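Spent the morning sorting the play food for the toy library. Putting a few notes here for the people who asked how I do it.

We had one big tub of pretend food that had become a jumble. Cakes, fruit, cups, odd bits of a tea set. Families were borrowing it and bringing it back with half the pieces from some other kit.

So now it's going out as small sets. Each one gets a basket, a bowl, a plate and whatever food fits. Five sets so far, and I might get another one out of the leftovers.

The baskets came from Andness, in the clearance bin. $7.48 each. The plates and bowls are a mix of Tavholm and things people dropped off.

Colour was the only rule I had. I wanted the orange baskets on the green cloth because the little kids go straight to anything bright. 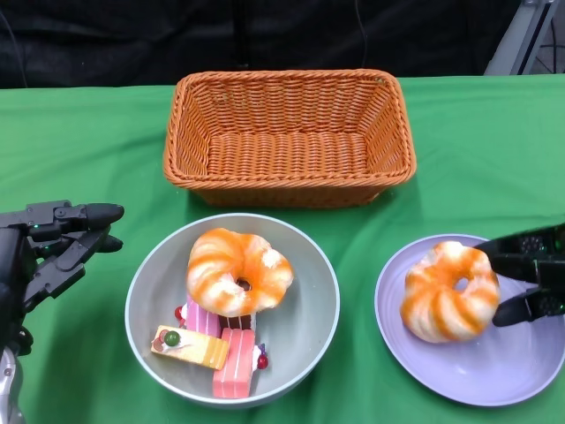
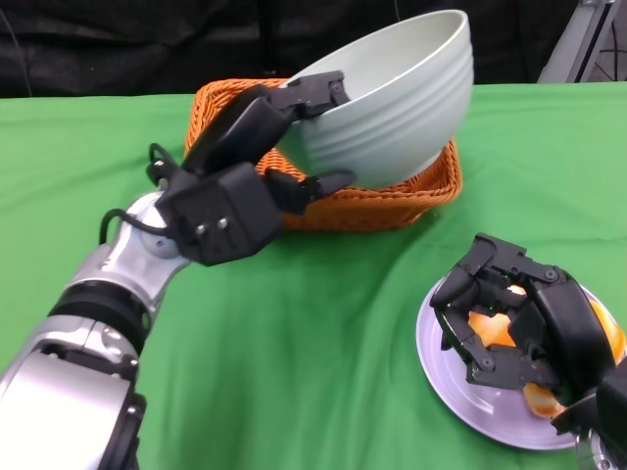 The bowl has turned out to be the most useful piece in a set. Kids fill it, tip it out and fill it again, and the plate is for serving whoever is sitting closest. I kept the cake slices and the ring pastries with the orange glaze together as a bakery set, and they sit fine in the wide bowl. The basket is for carrying it all home.

The fruit I'm less sure about. The orange goes well on a plate but it rolls, so it might be better in a set with a deeper bowl.

Everything gets washed in warm soapy water and left on a tea towel overnight. Don't put the play cakes in the dishwasher. I did that in July and the little decorations came loose.

The labels are plain card with string. I write the set name on the front and the contents on the back so parents can check before they return it.

A few people asked about the cloth. It's a remnant from the fabric shop beside Tăng, $9.10 for the piece. It creases as soon as you look at it and I've stopped ironing it.

Still looking for a small teapot, any colour, lid or no lid. If you have one at the back of a cupboard, drop it in before we close at 5.

Next job is the wooden train track. There are two brands in that tub and they don't join up.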